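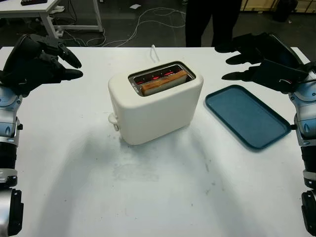
Toaster on, one slice in, blue tray alongside.

Protier Staff Party Games Box
Supplied by Lercombe Party Hire & Sales

We don't much like boxed party games. Most are a pack of cards and a whistle in a carton big enough for a pair of boots, and the "hours of fun" on the lid is usually twenty minutes and a row about the rules. We turned down two of these sets before taking on the Protier, and we still have a few doubts about it, set out further down.

What you get
17 team games on stiff card
8 cloth sashes in two colours
Sand timer
Score pad and pencils
Rule book

It says "up to 40 players" on the box. We wouldn't. With more than a couple of dozen people the ones at the back can't hear the questions and wander off to the buffet. Larger staff parties should buy a second box or run the games in two sittings.

The games
The relay rounds are the best part and need very little explaining. The mime cards are decent, if a bit heavy on film titles. The history round is hard going: one card wants to know what happened in 1814, with no clue as to where. Take that one out before you start. The "getting to know you" cards are the sort of thing that makes people look at their shoes, and we'd leave those in the box as well.

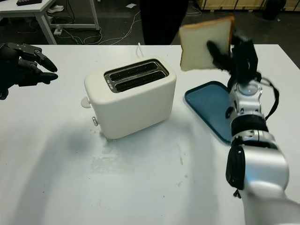

Cream toaster with both slots empty.

Compared with the Rostusel
The Rostusel set is cheaper and has a nicer tin. It also has thin cards that bend the first time they're used, and the scoring needs a calculator. The Antunes set is well made, but it is really a quiz with a buzzer, so look elsewhere if you want people out of their chairs.

Does it "bring teams together"?
The maker says so. We have no idea how anyone would measure it. It will fill a slow part of the evening between the food and the raffle, and that seems a fair thing to ask of a box of cards.

Ordering
Sold singly. Spare score pads available. Order early for December parties. Unopened boxes can be returned; opened ones can't, even if you hated the mime cards.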